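Tivcombe packing project: progress report to Irico
Thursday, September 7, 2023
Prepared by Siiri Mets, with numbers from Jaanus Jankauskaitė

In the last period we worked mostly on soft packs. These are the items which the arm at the Flustville packing line still drops or squeezes, and the packers asked us to take them before the boxes. We recorded 3,276 demonstrations with the hand-held grippers. After checking, 2,153 are accepted for training. Many of the rejected ones have a lost marker or a pause in the middle, and Jaanus is now sorting them by cause.

Demonstrations are made by packers from the line, in paid hours. Þórey Lauritsen made the shift plan so that one person records for half a shift and then goes back to normal packing. The first plan was a full shift, but the wrists became tired and the quality went down after lunch.
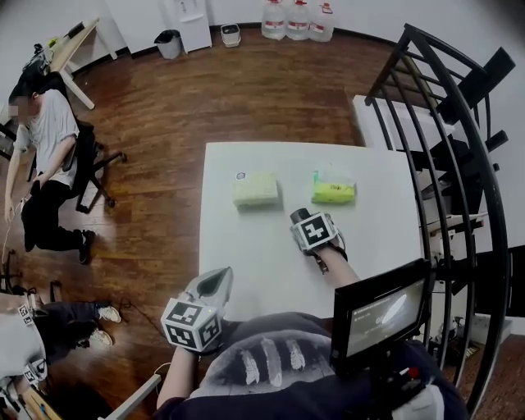

Tissue packs on the recording table, with a gripper in each hand.

The change for the people is larger than we wrote in the application. Two packers moved to checking and labeling the recordings – they keep the same pay grade, but the work is seated and more quiet. One of them, Jeferson Aguiar, would like to stay in this role. Others miss the talking on the line, and we have to take this seriously when we plan the next stage.

Delayed: the second arm from Bhat is not delivered. We ask to move 600 euros from travel to spare gripper fingers. Povilas Mägi will send the corrected budget table separately. The line trial with soft packs is planned for November.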